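3.2 Where people put their phones down

I went into this part of the study thinking it would be the dull one. We had already asked our 1,356 diary keepers in Jadutside and Prurska how often they checked their phones in the evening, and I figured the question of where the phone was sitting at the time was just a bit of housekeeping. I was wrong, and I'm happy to say so!

The diaries gave us 2,076 usable evening entries. For each one, people wrote down the last place they had set the phone before going to bed, in their own words. I read every entry myself (it took most of December, and a lot of tea) and sorted them into 2 big groups, which I call "lying" and "standing." Lying means the phone was flat on something - a table, a couch arm, the edge of the tub. Standing means it was propped up, mostly in a stand, but I also took fruit bowls, toasters and one very patient sugar jar. Figure 4 has both positions side by side.

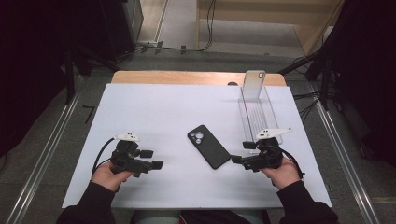
Figure 4. The two resting positions used in coding the diaries: lying (black phone, center) and standing (silver-white phone in a clear acrylic stand, upper right).

3.3 What the standing group told us

People who stood their phones up wrote about them differently. They used words like "clock" and "radio" and "the kitchen screen," and quite a few said they didn't think of it as using the phone at all. The lying group talked about picking up and putting down, over and over. Dambrauskienė (2019) saw something close to this with tablets in shared apartments, though her households were larger than ours and she asked about mornings.

I should be careful here. We never told anyone how to place a phone, so I can't say the stand changes the habit. It could easily be that people who already treat the phone like a small appliance go out and buy a stand for it. The Jallby follow-up, where we plan to mail stands to half of the households, should help with that one.

One more wrinkle: 31 entries said only "the usual place." I left those out of both groups, and out of Table 5 as well.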